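Sachets in a lidded box: upright or lying flat?

Posted in Small Storage & Desk Stuff

golmont_kay
I go through a lot of single-serve sachets and I'm tired of the cardboard cartons they come in. They get crushed and the flap never stays shut. I moved mine into a plastic box with a green lid that covers the back part and leaves the front open, so I can take one without lifting anything. It lives on the square table by the cable hole.

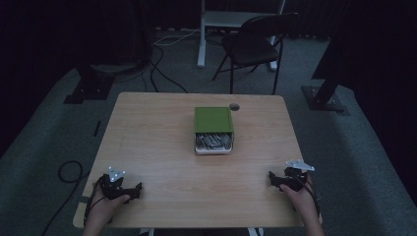 The box on my table, front section open.

My question is how to load it. If I lay them flat I can get more in, but the pile slides forward every time I pull one. If I stand them up they lean. The carton says 30 and I'd like all of them in there with no leftovers in a drawer.

Distero31
Upright. Flat piles always slide, because foil is slick. Stand them on the short edge and pack them tight enough that they hold each other up.

ed_puma
Disagree with packing them tight. I did that with a Zosetti box and tore the corner off a sachet pulling it out. Powder all through the tray. Leave a finger's width and put up with some leaning.
Édgar Puma

golmont_kay
How do you clean yours when that happens? Mine has a lot of curves inside.

ed_puma
Tip it out over the sink, then a dry paintbrush in the corners. Don't rinse it unless you have all day to let it dry. Damp gets under the lid and the next batch sticks together.

srithong846
I'd ask whether you need the box at all. I keep mine in a mug. Cost me nothing and I can see when I'm low.

golmont_kay
I tried a mug and kept knocking it over. The box has a flat bottom and it stays put when I bump the table. It also has a cream tab with an oval hole in it, so I can move it one-handed when I need the space for something else. 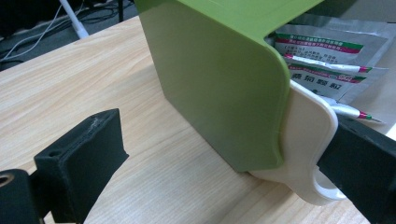
I did what Distero31 said this morning and stood them all up. They fit, but it's snug. The last 2 took some pushing and I left those out on the table for now.

Distero31
Snug is fine for the first few days. Once you've used four or five they loosen up.

srithong846
And then they fall over, so you're back to leaning.

Distero31
Fold a piece of card and stick it behind them. Move it forward as the stack shrinks. I've done that since January with no trouble.

ed_puma
The card works, I'll give him that. I still wouldn't start with it full.

golmont_kay
OK, I'll try the card. For now they're standing with the printed side toward me, a bit fanned at the top, and I can grab one by the edge.

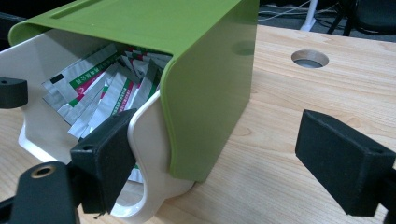 Loaded upright, seen through the opening.

srithong846
Looks tight to me. Take five out.

ed_puma
Same. Five or six, then add them back later in the week.

golmont_kay
I'll take out five and report back if the rest start to slide.

We use cookies to remember your login and display settings. By continuing to browse this forum you agree to our cookie policy. Accept / Manage settings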